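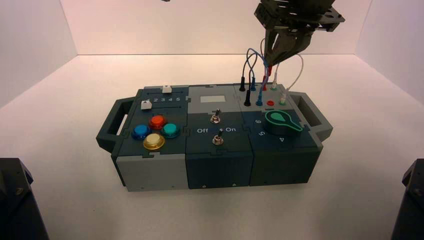 *Task board, three modules, carrying handle at each end*

## Session 6 – seams, gloss, decals

Tirnemcombe evening group. Read before Monday if you can. Bring the Danwood truck as far as you've got it, plus your own tweezers.

Last time we stopped with hull halves glued and clamped. If yours is still in two pieces, glue it tonight, don't glue it in class.

### 1. Seams

Where to look on the Danwood truck:

- down the middle of the hood
- fuel can halves, both sides
- exhaust pipe (bad one, the halves don't meet square)
- tires, if you got the older sprue with two-part tires

Not every line is a seam. Panel lines stay. Check the instruction sheet, and if still unsure check photos of the real type. The raised line behind the cab door is a weld bead, leave it alone. Two people sanded it off last year and then had to put it back with stretched sprue.

Filler: Kong putty, thin layer, pushed along the seam with a toothpick. Leave overnight. Two thin layers beat one fat one, fat ones sink and you see the dip as soon as color goes on.

Sanding – wet, always. Start with 1,000, finish with 2,000. Small circles on flat panels, straight strokes along the exhaust. Rinse, dry, hold it under the lamp and tilt. If you can feel it with a fingernail you'll see it under paint.

Anything coarser than 1,000 is for sprue gate stubs only. Keep it away from the hood louvers!

Lost detail:

- rivets: slice from a spare rivet strip, or tiny dots of white glue. Glue dots shrink so make them a bit big
- panel lines: rescribe with the back of a blade, several light passes, tape as a guide
- louvers: you can't really. New hood, or put the tarp over it

### 2. Primer check

Gray primer, light coat. Primer is for seeing mistakes. Fix, reprime the spot, look again. Most of you will go round this loop more than once and that's fine.

Airbrush people: thinner than you think. Spray can people: start the spray off the model, sweep across, stop off the model. Warm the can in a bowl of warm tap water first (warm, NOT hot).

### 3. Base color

Olive drab is not one color. We went over this in session one, short version again:

- varied between makers and between batches
- fades – toward tan on some vehicles, toward gray on others
- field repaint got mixed with whatever was on hand
- dust changes it more than fading does

So don't argue over the paint chip. What matters is scale effect: full-size color straight on a small model looks too dark. Lighten it. A few drops of buff, not white. White turns olive chalky and kind of minty.

Canvas top should be a different color from the body. Browner or yellower, your pick. Same with seats.

Let it cure before gloss. Sniff test: if it still smells of paint, it is still curing.

### 4. Gloss coat

Why: decals on flat paint trap air in the rough surface, dries silvery around the edges. Called silvering, very hard to fix afterwards.

Whole model or only the decal spots, either works. Whole model is easier if you plan a wash later, and we do (session after next).

Two light coats. It will look like a toy. Don't panic, the flat coat at the end kills all that.

### 5. Decals

Sheet is Goncombe, in the envelope in your kit box. Not the one that came with the kit – that one is thick and the stars are off register.

Goncombe film is very thin and it's one continous sheet of carrier film, so every marking has to be cut out seperately. Cut close. Sharp blade, cutting mat.

Order:

1. Cut one marking. One!
2. Lukewarm water, few seconds in, then out onto a paper towel
3. Wait. It slides when it's ready, don't force
4. Setting solution on the model where it goes
5. Slide it off the paper onto the model. Don't lift it by itself
6. Nudge with a damp brush, blot with a cotton swab from the middle out
7. Softener on top, then HANDS OFF

At step 7 it will wrinkle up and look ruined. Leave it. It pulls down flat as it dries. Touch it while wrinkled and it tears, and there are no spares for the hood star.

Hood star goes over the center seam and two hinge lines. Once dry, slit along the hinges with a new blade, bit more softener in the cuts.

Bumper codes: read left to right as you face the vehicle. Unit on one side, vehicle number on the other. Options A and B on the sheet are for different units, don't mix. Option A needs the canvas up, option B either.

Data plates for the dash: do these last, tiny, easily lost. A drop of gloss on top afterwards looks like glass over the gauges.

### 6. Seal

Another light gloss over the decals once dry. Evens out the film edge. If you can still see an edge, polish with wet 2,000, very very gently, then gloss again.

Flat coat is NOT this week. Wash first.

### Common problems, quick list

- **Silvering** – prick with a needle point, softener, press with damp swab. Repeat
- **Decal folded on itself** – back in the water, float it open with a brush
- **Orange peel in the gloss** – too thick or too far away. Cure, wet sand, recoat
- **Fingerprint** – wet sand 1,000 then 2,000, recoat. Hold the model by the wheels hubs or put it on a stick
- **Dust in the paint** – let it dry!! then sand. Picking makes a crater

### For next time

- seams done, primed, base color on
- practice decal: use one from the kit sheet on a scrap of painted plastic, softener and all
- decide canvas up or down
- headlight lenses stay off till after the flat coat, put them somewhere safe, lid on

Ran out of Kong putty again so if you have a tube bring it. Masking tape I have plenty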